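Search the forum
Search titles only
Posted by member
Newer than

Parallel jaw or three-finger for mixed round parts? Sim results so far

benchrat_dale wrote:

I have been asked to pick a gripper for a small cell at work and I would like some opinions before I put an order in. The parts are a mixed bag of plumbing and valve bits. Mostly cylinders, some with a flange or disc on one end, plus a few awkward ones such as T-handles. They arrive on a flat top in no particular order and the arm has to pick them up and put them in a tote.

The two candidates are the Skorkulex two-finger parallel jaw and the Stumico three-finger adaptive. The Stumico costs a good deal more and needs its own controller box. The Skorkulex runs straight off the tool connector on our arm, so there is one less thing to mount and one less cable to route down the forearm.

I have no hardware on loan yet, so everything below is simulation. Same arm model, same camera position, same grasp planner, only the gripper changed. I ran 400 picks for each gripper across 16 layouts. I will put one layout in the next post along with the settings.

Has anyone run either of these on real parts for any length of time?

pellworth wrote:

We had the Skorkulex on a bench for a spring and it did what it was told. The finger pads wear at the tips if you pinch anything with a sharp rim. Buy spares at the same time as the gripper, they are slow to come on their own.

What friction value are you using? If you left it at the default your numbers will flatter the two-finger badly.

benchrat_dale wrote:

Friction is 0.5 for pad on part and 0.3 for part on table. I lowered both from the default after the first batch looked too good.

Layout seven is the one giving me trouble. Two parts on the white cabinet top, close together and near one end of it. The three-finger wants to wrap the cylinder from above and one finger comes down on the rod every time. The two-finger gets in, but only if the planner chooses the right end, and it often chooses the other one.

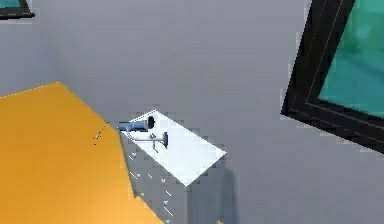 Settings for layout seven

1. Approach is straight down, with a tilt of up to 20 degrees allowed.
2. Jaw opening starts at full width and closes at constant speed.
3. Grip force is capped at the same value for both grippers.
4. A pick counts as good if the part is still held after a lift and a short sideways move.
5. The blue cylinder is picked first, then the T-shaped rod. If the rod is dragged off the top during the first pick, the whole run is a fail.
6. The collision margin is 3 mm around everything, table and cabinet included.

Over all the layouts the two-finger is slightly ahead. On this one it is well ahead, although neither is good enough to put in front of my manager. Most of the failures are from rule 5.

mirren_k wrote:

Why is the cylinder first? The rod has that dark blue knob out at the right, away from the clutter. I would take the rod by the knob end, slide it clear, then pick the cylinder with nothing in the way.

You are comparing two grippers with a pick order that suits neither of them.

benchrat_dale wrote:

The order comes from the planner. It scores the highest point first and the disc on the cylinder sticks up, so the cylinder wins. I could override it, but the real cell will use the same planner and I wanted the comparison to match.

mirren_k wrote:

Then you are testing the planner. Fair enough if that is the aim, but say so in the title.

pellworth wrote:

I don't agree with that. He will be buying a gripper that has to work with the planner he has got. If one gripper copes with a poor pick order and the other doesn't, that is a proper result and worth knowing.

I would question the rod mesh, though. It goes under the cylinder at the left end. Are those two meshes touching at the start? If they overlap by even a hair, the solver will push them apart on the first step, and you are measuring a kick from the physics.

benchrat_dale wrote:

Good point, I had not checked. I let everything settle for a second before the arm moves but I never looked at the contact forces. I will log them tonight.

Chunhua Lu wrote:

I look after a cell with the Stumico three-finger and have done for two years. Some notes from real use.

The adaptive fingers are very good on single parts with space around them. On touching parts they are poor, and I see the same thing you do. The third finger always needs somewhere to go. We solved it by changing to pinch mode for crowded picks, where two fingers sit side by side against the third. The controller has a register for it. Your simulation model may not include this mode at all, because the one supplied by Stumico only had the wide grasp when I last downloaded it.

Pinch mode is slower. Changing over takes 600 ms on our unit, so we sort the picks and do all the crowded ones together.

The controller box also gets warm. Leave a gap above it in the cabinet.

benchrat_dale wrote:

That is very useful, thank you. The model I have only does the wide grasp. I will see if I can lock the finger spread by hand and make something close to pinch mode.

Do you find the fingers hold on to a smooth rod in pinch mode? It is the rod that worries me more than the cylinder.

Chunhua Lu wrote:

On a smooth rod it can rotate in the grasp. If the weight is at one end, that end swings down. We grip close to the balance point and accept a bit of swing. For a T-shape you could close across the post so it has something to stop against, but then you need to know which way the post is facing, and for that your camera matters more than your gripper.

tack_weld wrote:

Going to be the awkward one. Have you looked at a vacuum cup for the flat faces and a cheap jaw for the rest? The Seok tool changer isn't dear and you could have both for less than the Stumico on its own.

pellworth wrote:

Vacuum on a disc that is standing upright, approached from above? You would have to come in from the side, and the tilt limit is 20 degrees.

tack_weld wrote:

Raise the tilt limit then. Or tip the parts over with a nudge first. We do that on a packing line and it adds very little to the cycle.

mirren_k wrote:

A tool change on every other pick will add plenty. I had a changer on a kitting cell and took it off again. It worked, but the cycle time was never where we wanted it, and the air line through the changer leaked whenever the seals got dusty.

tack_weld wrote:

Ours has been fine. Depends how clean your air is.

benchrat_dale wrote:

I would like to keep to one tool if I can. Air is available but it is at the other end of the building.

Update on the contact forces. pellworth was right. There was a small overlap between the rod and the cylinder at the start, and the solver was pushing the rod forward before the arm got anywhere near. I have moved the cylinder up slightly and let it drop into place. The push has gone.

With that fixed I ran layout seven again. Both grippers improved. The three-finger improved more, but it is still behind. The locked-spread version of the three-finger is now nearly level with the two-finger on this layout. It is a rough copy of pinch mode so I would not lean on that too hard.

pellworth wrote:

Check the other layouts for the same overlap before you quote any totals.

benchrat_dale wrote:

Doing that now. So far 7 of them have it, so the first set of totals can be ignored. I have edited nothing above so the replies still make sense.

mirren_k wrote:

Could you also run it once with the rod first? Even if you don't use the result. I would like to see how much of the gap is down to order.

benchrat_dale wrote:

Yes, I will add it to the next batch. I am leaning towards the Skorkulex with spare pads, mainly on price and the single cable — but I have asked the Trostmont office whether they will lend us a Stumico for a fortnight. If they say yes I will test both on the bench with real parts and post the numbers in this thread.

Chunhua Lu wrote:

If you get the loan unit, ask them to put the current firmware on it before it is sent. Older units lose the finger spread setting at power off.

Reader comments

Orrin: We bought the two-finger in June for a similar job. Pads are holding up so far, but our parts have no rims.

guest_reader: Does the 3 mm margin apply between the fingers and the part being picked, or only to everything else?

benchrat_dale: Only to everything else. It is switched off for the target part once the jaws start closing.

jlt: Would be interested in the camera side of this as well. Working out which way the post faces is the hard bit for us, whichever gripper is fitted.

Contact us | Forum rules | Copyright 2020 the forum and its members | Back to top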